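Search this site
Enter keywords
Search

Healthy Living at Home – Course Handout, Session 4
Sleep and the Evening Routine

Posted 22/01/2025 by the Aninley Adult Learning team

Read this handout before the session if you can. It covers why sleep matters for general health, what tends to disturb it, and how to set up an evening that makes it easier to fall asleep. The sleep diary we start this week runs until the first session in February, so please keep the sheet.

1. What happens during sleep

Sleep comes in cycles. Each one moves from light sleep into deep sleep, then into the stage when most dreaming takes place (REM sleep). Deep sleep makes up more of the early part of the night and REM sleep makes up more of the later part. Someone who goes to bed on time but gets up very early may lose mostly REM sleep.

It is normal to wake briefly between cycles. Most people don't remember doing it. Waking becomes a problem when you stay awake for a long time or feel worn out the next day.

2. The two things that make us sleepy

The first is sleep pressure. The longer you have been awake, the stronger it gets. A long nap late in the day takes some of it away, and that can make bedtime harder.

The second is the body clock. It responds mainly to light, and also to meals and activity. Bright light in the morning helps set it. Bright light late in the evening can push it later.

Shift workers often find the two pulling against each other. We come back to this in the session on work patterns, so there is only a short note on it at the end of your Matos workbook.

3. Common causes of poor sleep

Caffeine stays in the body for hours. Coffee is the obvious source, but tea, cola, energy drinks and chocolate contain it too. Try moving your last one to before lunch during the diary period and write down what you notice.

Alcohol may help you drop off, but sleep in the second half of the night is usually lighter and more broken.

Worry is harder to change. Some people find it useful to write down tomorrow's jobs early in the evening – well before bed – and then put the list in another room.

Pain, snoring, breathing pauses, restless legs and some medicines can all affect sleep. Talk to your doctor about these. Don't stop a prescribed medicine on your own.

4. Setting up the evening

Pick a wake-up time first and keep it the same every day, including days off. Work back from there to a bedtime. Allow 60 minutes before bed for winding down, with the lights lower and the phone out of reach.

If you are still awake after a while and getting annoyed, get up. Sit somewhere dim and do something dull until you feel sleepy. Don't watch the clock.

Keep the bedroom cool, dark and quiet. Fresh bedding is pleasant but it won't fix a sleep problem by itself.

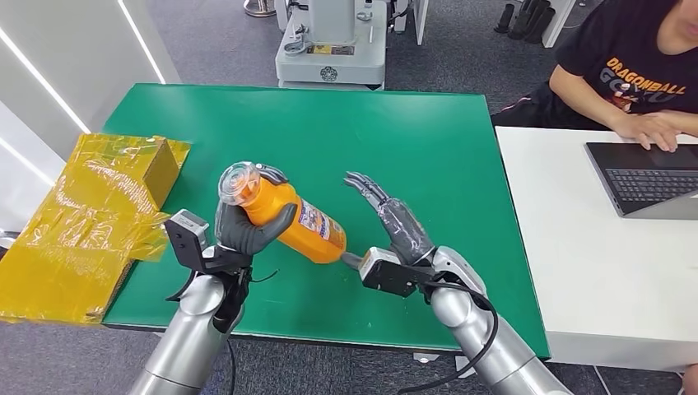
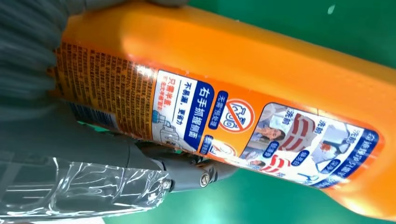

The bedroom checklist on page 2 of the workbook covers light, noise, temperature and bedding. Go through it at home and mark anything you could change this week. For bedding, wash sheets and pillowcases regularly and make sure they are fully dry before they go back on the bed. If scent bothers you at night, look at what you wash them with. An orange bottle of detergent like this one has a printed label around it, and the small print on a label is the place to start when checking a product. People with sensitive skin may prefer one without added fragrance.

5. Keeping the diary

Fill it in each morning. Record when you went to bed, when you think you fell asleep, any long periods awake, and when you got up. Estimates are fine. Note naps, caffeine and alcohol on the right-hand side.

For discussion in the Badside group:
– Which part of your evening would be hardest to change?
– What do you already do that helps?

Bring the diary and the workbook next time. Spare sheets are in the Eltilo folder by the door.

Contact us | Copyright Aninley Adult Learning | Back to top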